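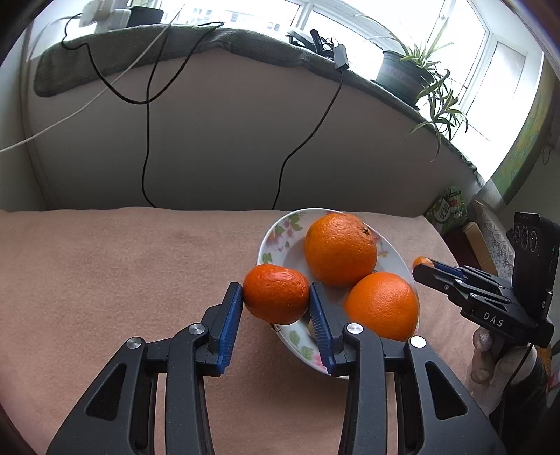 2026-02-07
By Shuk-fan Mok

I have been eating citrus like it's my job, and I'm not sorry! Every winter I tell myself I'll buy a sensible bag, and every winter I come home from Gornar Market with my arms stretched two inches longer. This year it was 20 pounds (they had a deal, don't look at me like that).

So the question all week has been where to put it all. For years I used a deep bowl, and I'd always find one sad squashed mandarin at the bottom with a fuzzy green spot on it. Now I put a few out on a plate and leave the rest in the fridge drawer. A plate can't hold much, so I see every piece, and I eat the soft ones first. I like a flowery plate for this, something with pink blossoms and green leaves around the rim — orange looks wonderful next to pink, and I will argue with anybody about it. 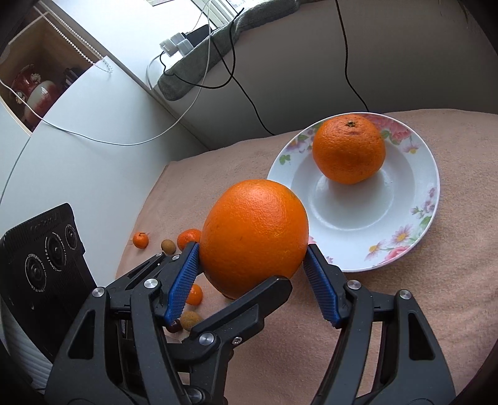 My friend Jui-lin Chou keeps her big oranges and her mandarins completely apart, and I've started doing the same in the fridge, though on the table they can mingle all they like. She also taught me to pick them by weight. Hold one in each hand and take the heavier one. A few little scratches on the peel don't bother me a bit, but if there's a soft patch I put it back.

And please save your peels! I dry mine on a rack by the stove for a couple of days, then drop a strip into black tea or a pot of red bean soup. The big oranges have thicker peel with more of that bitter white part, so I scrape those with a spoon first. Mandarin peel goes in just as it is.

If you have a good marmalade recipe, hit reply and send it. I have a lot of fruit left and only four clean jars.

55 shares | 20 comments

Recent items
Jui-lin's Red Bean Soup
What I Found at the Grirkisetti Plate Sale
Washing a Fuzzy Tablecloth Without Ruining It
Planting Peas in April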